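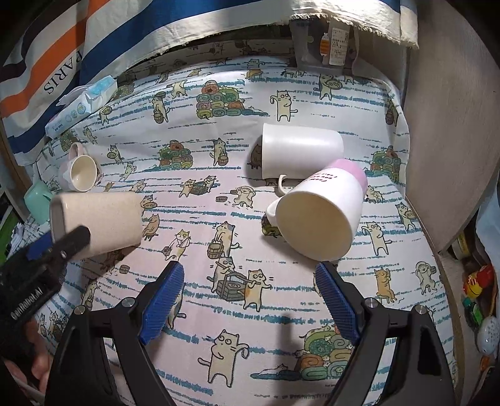 2 min read

Community Help: Company Results and Shareholder Matters

Question
Treatment of new store sales in a trading update

I hold 400 ordinary shares in Wotier, the homeware and gift retailer. The company's January trading update states that total sales rose 4 percent over the year. A later paragraph states that the company opened shops in Hister and Fodent during the same period and acquired the Delić mail-order business shortly before the year end. No separate figure is given for shops that were already open. I should be grateful for guidance on two points. First, is the company required to publish a like-for-like figure? Second, may a reader calculate one from the information in the update?

Answer 1 (accepted by the person who asked)
Like-for-like sales, also called comparable or same-store sales, are not defined in the main accounting standards. Each retailer sets its own definition, and a company that has not used the measure before is generally free to leave it out. Where the measure is used, the company is normally expected to explain how it is calculated and to apply it consistently from one year to the next.

On the second point, the update alone is not sufficient. You would need the sales of the Hister and Fodent shops from their opening dates, and the sales of Delić from the date of completion. The annual report may assist. Please refer to the following parts:
- the segment note, which may show mail-order sales separately from shop sales
- the note on business combinations, which should state the revenue contributed by Delić after the purchase
- the strategic report, where openings and closures are usually listed

Should the two shops and Delić together account for the whole of the increase, sales in the existing estate were flat. Please also check whether any shops closed, as closures reduce the total and can hide growth elsewhere.

Answer 2
Total sales are what pay the dividend. The like-for-like number can be arranged to suit management and I would not place reliance on it.

Answer 3
Further to Answer 1, shareholders may submit a written question to the investor relations department or raise the matter at the annual meeting. At a different retailer, I asked for the comparable figure and received a reply referring me to page 60 of the annual report, where it appeared in a footnote. The company is not obliged to give one shareholder information that has not been released to the market, and a refusal on that ground should be regarded as proper.

This question is closed to new answers.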